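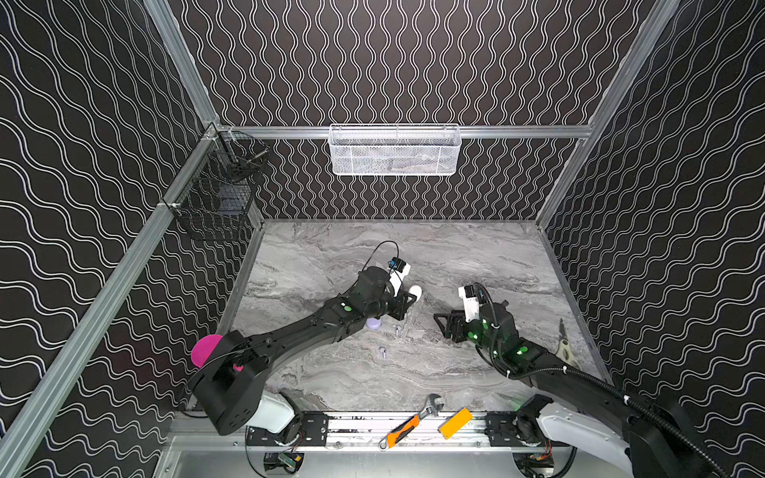 Bench 2, Nirnmont: earbuds on the marble-pattern surface, white and black wire-mesh baskets on the rails.

Sitby Small Goods Reuse Project
Progress report to the Fagerlund Fund
Report date: 09/11/2018
Period covered: from the June interim report to the date of this report

1. Status

The project is on schedule for bench fit-out and slightly behind on written procedures. Spending is within the approved budget lines. Both benches at the Nirnmont unit are assembled. Bench 2 is the one covered in most of this report, as it is where the small audio items are handled and where the layout has changed most from the original plan.

During the period 1131 sets of earbuds were booked in. Of these, 1022 have been matched, returned to their cases and passed to the packing shelf. The remainder are either waiting for a missing part or have been set aside for recycling. The two groups are kept in separate trays and will be reported separately in the final account.

2. Scope of the work

The grant pays for a working area where returned small goods can be laid out, checked for completeness and put back into their own cases before boxing. It does not pay for repair. Sets with obvious damage are set aside at intake and do not reach the bench.

Earbuds were chosen as the first category in the application because they are small, come as three parts (left, right and case), and are easy to mix up when several sets of one color are open together. The next category in the plan is charging cables, followed by compact mice. Neither has started.

3. Bench 2 layout

3.1 Work surface

The surface is gray with a marble pattern, white and darker gray veining, and has thin metal edges where it meets the walls. The application specified a plain light gray top. The marble pattern was offered by the supplier, Zarkitz, at the same price with earlier delivery, and the substitution was accepted in writing before the order was placed.

The pattern has one drawback. Pale items do not stand out against it as well as dark items do. Lavender and white sets are the hardest to pick out at a glance, particularly when an earbud has rolled away from its case and come to rest along one of the lighter veins. Black and dark blue sets give no difficulty. A plain mat was tried for a short time and withdrawn; it moved when items were slid across it, and its edge caught the smaller parts. A thinner mat with a fixed edge is on the list for the next period.

3.2 Walls

Three walls enclose the bench, at left, back and right. All are black with thin white wavy double lines. The line direction differs by wall: wide horizontal waves on the left, close vertical waves at the back, broad diagonal waves on the right. The difference has proved useful in written instructions, where "the diagonal side" is less often misread than "the right side". The procedure sheets now use these terms throughout.

The walls also stop small parts from leaving the bench on three sides. Losses over the open front edge still occur. A low lip for the front was priced and is discussed in section 6.

3.3 Rails

Aluminum extrusion rails run along the left side, along the right side and across the back. They carry the storage. The original drawing had a shelf fixed to the back wall, and the shelf was dropped in favor of hanging baskets, which can be moved along the rail without drilling. The saving on brackets was put toward the second basket.

3.4 Baskets

There are two wire-mesh baskets. The white one is long and rectangular and hangs from the back rail near the center. The black one is in the back left corner, on the left rail, against the wall.

The white basket is for materials in current use. The black basket is for hand tools only. This division was set early in the period and has been kept, with one lapse when spare labels were stored with the tools and could not be found for most of a morning. The contents of a mesh basket can be partly seen from outside, but not well enough to check stock. A short contents list is now kept with the procedure sheets and is updated when either basket is refilled.

Very small parts, such as loose silicone tips, must not be put directly into either basket. They pass through the mesh. Lidded tubs have been ordered for them.

4. Procedure for earbud sets

The procedure below is revision C. It replaces the version attached to the June report.

Step 1. Clear the surface of any earlier set. Only one set of a given color may be open on the bench.

Step 2. Place the case on the surface with clear space on at least two sides. Do not place it against a wall.

Step 3. Lay both earbuds on the marble surface near the case, apart from each other. Check the left and right marks where present.

Step 4. Check each earbud for a missing tip, a split seam or residue. Set aside the complete set if either earbud fails.

Step 5. Open the case and check both wells. Remove dust with a dry brush.

Step 6. Seat one earbud, then the other. Do not press. If an earbud does not sit level, lift it out and check that it is in the correct well.

Step 7. Close the case. The lid should meet the base along its full length.

Step 8. Move the closed case to the packing shelf and enter the set on the batch sheet.

The change from revision B is in steps 2 and 3. Under revision B, parts could be laid out anywhere on the bench. Rounded cases placed close to a wall were awkward to open, and earbuds placed side by side tended to be picked up together. Leaving space between the parts has removed most of these stoppages. The cost is that each set takes up more of the surface, and batches can no longer be spread out in rows.

Rounded cases remain slower to handle than flat ones. They rock when the lid is opened. A shallow ring to hold the case upright is under test, with no result to report yet.

5. Throughput and quality

Work is done in batches of 18 sets. The batch size follows the capacity of the packing tray and has not been changed since the start. Smaller batches were considered for mixed-color deliveries and rejected, as they doubled the paperwork for little gain.

A check sample of 200 finished sets was opened again after packing. The faults found were of two kinds: left and right earbuds exchanged between wells, and earbuds from two sets of the same model and color placed in one case. Exchanged earbuds were nearly all from models with shallow wells, where the wrong earbud will sit almost level. Mixed sets were all from batches handled under revision B. The sample will be repeated on batches handled wholly under revision C, and both results will be set out in the final report with a table by model.

Two weaknesses in the records should be noted. The batch sheets do not show which revision was in use, so this had to be worked out from the date column. They also have no entry for case shape. Both fields have been added to the new sheet.

6. Budget

Bench surface, walls and rails: complete, invoiced by Zarkitz and paid. No further cost is expected on this line.

Storage: both baskets paid. Lidded tubs ordered, invoice outstanding.

Consumables: under budget. Brushes last longer than estimated. Label stock is sufficient for the rest of the grant period.

Front lip: not in the original budget. The quoted price can be met from the consumables underspend. Approval is requested to move this amount between lines. The lip would be removable -- a fixed one would make the surface harder to wipe down.

7. Issues open at the date of this report

Lighting. Pale cases show low contrast on the marble pattern, as described in 3.1. A trial with light from the left side only gave clearer shadows under small parts but made marks on glossy cases harder to read. No decision has been made.

Incomplete sets. Single earbuds are accumulating faster than planned. The recycling partner accepts them only in sealed bags, sorted by battery type. Sorting is up to date, bagging is not.

Written procedures. Sheets for cables and mice are still in draft. They depend on the tray sizes for those categories, which have not been fixed.

8. Work planned for the next period

Fit the front lip, if the transfer in section 6 is approved.
Test the thin mat on bench 2, starting with white and lavender sets.
Finish the test of the case ring.
Repeat the check sample under revision C.
Fix tray sizes for cables and issue the first procedure sheet for that category.
Move the contents lists for the baskets onto the same form as the batch sheet.

9. Decisions requested from the Fund

Approval of the budget transfer for the front lip.
Confirmation that single earbuds sent for recycling may be counted under the reuse and recovery heading in the final account.

Copies of the batch sheets and revision C of the procedure are held at the Nirnmont unit and can be supplied on request.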